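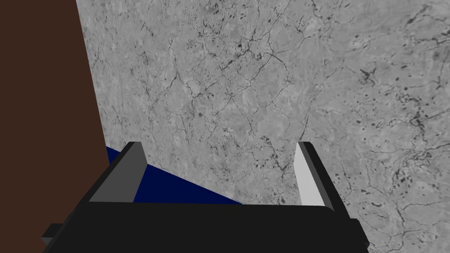

Progress Report: Pingate Quilt Documentation Project, Second Period

Prepared by Kiyoshi Amano, project coordinator, for the Howells Fund

Summary

The project records quilts held in private homes in the Kaltora area and makes the records searchable online. This report covers the work done from February to the end of May. We are on schedule with recording and behind on the online catalog.

Recording

The target for the end of this period was 1,480 quilts recorded. We have reached 1,615. Most of the gain came from the drop-in session at the Vusell library, where families brought in more pieces than they had signed up for. One family came with a full cedar chest of feed sack quilts, and we stayed until 7:30 in the evening to finish them.

Each record has the size, pattern name, fabrics, batting, quilting method and whatever the owner knows about the maker. Pattern names are still a problem. Owners often use a family name for a pattern that is listed under something else in the reference books. We now enter both – the family name goes first.

Fabric dating

Two of our recorders finished the dating workshop paid for by the first installment. They have gone back over the earlier records where the date was left blank. Many of these now have at least a decade. Where a top was pieced in one period and quilted much later, we give a date for each. The form had no space for this, so we changed it in March.

Online catalog

The catalog was supposed to open to the public in April. It did not. The search page works, but the pattern index returns double entries for Log Cabin and its variations, and fixing this by hand is slow. We now expect to open in August.

Owner permissions are also incomplete. Some owners signed the recording form but left the online box unmarked. We are writing to them and will keep those records offline until we hear back.

Spending

Travel came in under budget and supplies came in over. The extra was for acid-free tissue and a second quilt stand after the first one cracked at the joint. We ask to move the unused travel money to the supplies line. The total grant does not change.

Next period

We plan 3 more drop-in sessions, 2 of them in Pingate and one in Vusell. Recorders will also visit owners who can't travel. The pattern index will be corrected before any new features are added to the site.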